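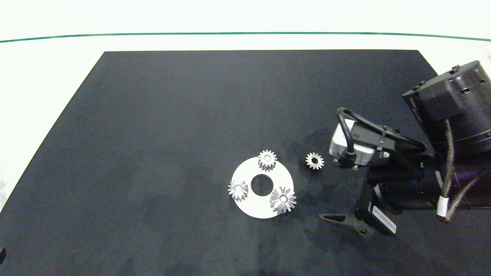 Photo: Jaris / gear cell at the Hirness workshop

Visit to Hirness: how they keep a small gear cell running

Posted 25 Aug 2024

I went to Hirness with a simple question. In our own shop we have one robot arm that we bought in March, and it stops too often. The people at Hirness have run the same type of arm for a longer time, on a cell that places metal gears onto a white disc, and they agreed to let me stay beside it for a morning. My notes are mostly about the setup and the maintenance, because the rest of the building I saw only while walking to the coffee machine.

The cell is small. There is a white table, a dark mat on it, and the arm comes in from the right side. I expected a steel fixture with pins for every part, but the disc lies directly on the mat and the gears are simply put on it. The operators told me they tried a bare tabletop first and had trouble with reflections from the gear teeth. With the dark mat the camera finds the edge of the disc more easily. The mat costs little. They brush it at the start of each shift with a soft dry brush and they replace it when the surface becomes shiny.

The thing I most wanted to see was the cables. On our arm, the cable to the wrist is the part that fails. In Hirness they made a full list of the cables, and every one has a number that is the same on paper and in the control cabinet. When a cable is changed, the old number is not used again. I liked this rule very much. We have in our cabinet two cables with the number 7, and I lost an afternoon to them in the spring.

They also check the free length of the cables with the arm in its most stretched position and again in its most folded position. If the loop becomes tight in one of the two, they open the ties and lay it again. They do not pull it a little from one end, as we do.

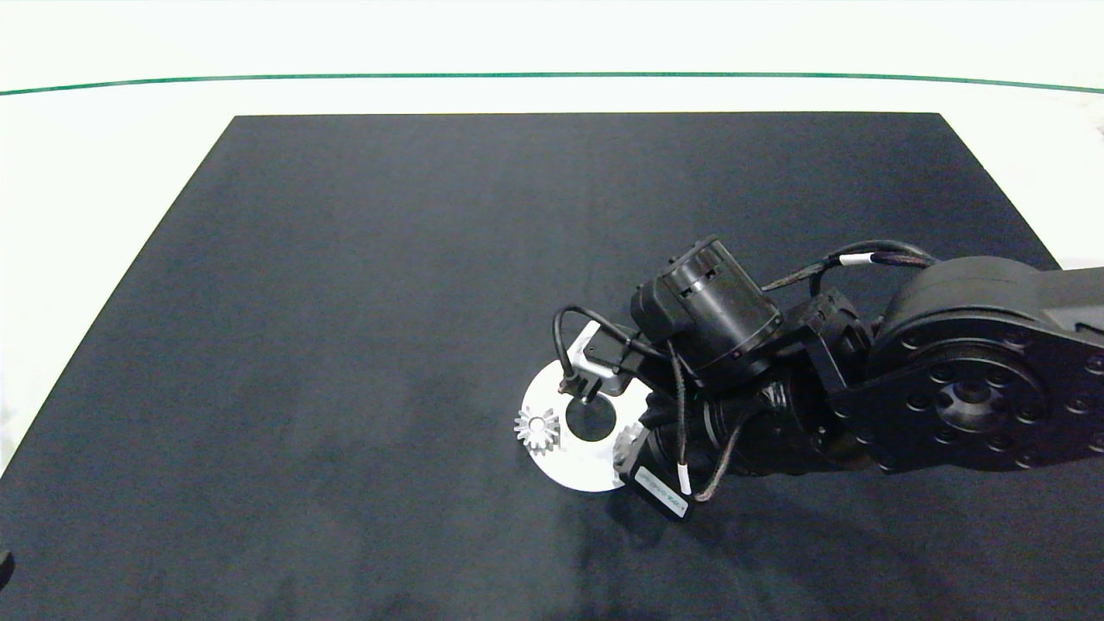
The arm over the disc, with the cable bundle and its white label band.

The regular work is written on one sheet of paper that hangs on the side of the cabinet. I was allowed to copy it:

Every shift: brush the mat, wipe the disc, look at the cable ties, run the empty cycle once.
Every 75 hours: check the screws of the gripper and of the bracket, clean the camera glass, check the zero position.
Every 3,000 cycles: take off the fingers, clean behind them, look for wear on the inner faces.

The empty cycle was new for me. The arm makes all its movements without a gear, at low speed, and the operator stands there and only listens. It needs 15 minutes. I asked if this is not too long for each shift, and the answer was that one collision costs them more than a month of empty cycles. They had one last winter, when a screw on the bracket became loose and the camera was looking a little to the side. The arm went down in the wrong place and bent the bracket. After this repair they put a line of paint over each screw head, so a turned screw can be seen without a tool.

They use the Eltovero software to store the positions, and before each change they save a copy with the date. We use the same program but I did not know that it can compare two saved files and show only the positions which are different. This alone was worth the train ticket.

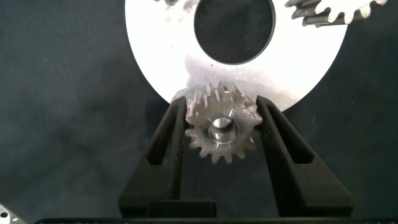
Gripper fingers are the part I understand least, and I asked many questions about them. At Hirness they are treated as wear parts, the same as brushes or belts, and a spare pair is always in the drawer. The two fingers close on the gear from the left and the right and hold it upright by its teeth, near the middle height, and the long slot in each one is a place where dirt can collect. They clean the slots with compressed air and a thin wooden stick — never with metal. When new fingers are mounted, both are changed together, and the closing position must be taught again with a real gear between them.

For the closing force they have a method without any instrument. They close the gripper on a gear, switch the arm to hold, and try to turn the gear by hand. It should resist but not be impossible to move. I tried it too, and now I think that our gripper closes much too hard.

Not everything was better than at home. The spare parts drawer had no list, and for a new motor they wait as long as we do. The supplier is Noh in both cases. We agreed to order together next time, if our purchasing departments allow it.

For our own arm I will start with the cable numbers and the painted screws. The empty cycle I must first discuss with my shift.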